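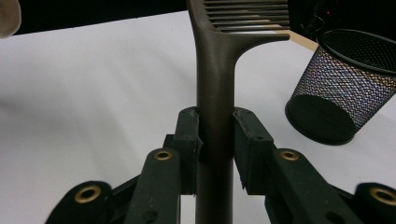
2018년 10월 2일 | 작성: 맥신 킹이

Siltano 과제 중간 보고: 측정 데이터에서 보존 법칙 자동 추출

지난 5월 보고에서 우리 팀은 Luteo 프로그램이 진자 기록만으로 에너지 보존식에 해당하는 식을 찾았다고 썼다. 그 문장은 너무 앞서 나갔다. 이후 같은 조건으로 다시 돌린 결과를 보면 아직 그렇게 말할 단계가 아니다.

이번 기간에 처리한 기록은 3942건이다. 이 가운데 1009건은 시각 동기 오류로 제외했다. 남은 기록으로 학습을 21회 반복했고, 손으로 유도한 식과 같은 형태가 나온 것은 세 번뿐이었다. 나머지는 오차는 작지만 항이 지나치게 많거나, 초기 진폭이 커지면 바로 어긋났다. 델윈 메릭은 세 번이면 우연으로 보기 어렵다는 의견이다. 나는 동의하지 않는다. 후보 항 목록을 우리가 직접 짰고, 정답에 필요한 항이 처음부터 그 안에 들어 있었다.

변수 개수 추정도 사정이 비슷하다. 단진자에서는 값이 안정적인데 이중진자에서는 평활화 설정에 따라 달라진다. 설정을 고르는 기준을 문서로 남기지 않은 것은 우리 잘못이며, 현재 소급해서 정리하고 있다.

Genwood 쪽에서 제안한 대규모 연산 장비 임차는 보류를 요청드린다. 계산량이 부족해서 생긴 문제라는 근거가 없다. 그 예산은 감쇠가 큰 조건의 재측정에 쓰는 편이 낫다고 본다.

다음 기간에는 후보 항 목록을 Pálfi 연구실이 독자적으로 작성하고, 우리는 그 내용을 모르는 상태에서 결과를 채점한다. 여기서도 일치하는 식이 나오지 않으면 2단계 목표에서 '법칙 발견'이라는 표현을 빼고 '식 맞춤'으로 고치겠다. 제외한 기록의 목록과 사유는 별도로 제출한다.

최종 수정: 제출 당일, 제외 건수 정정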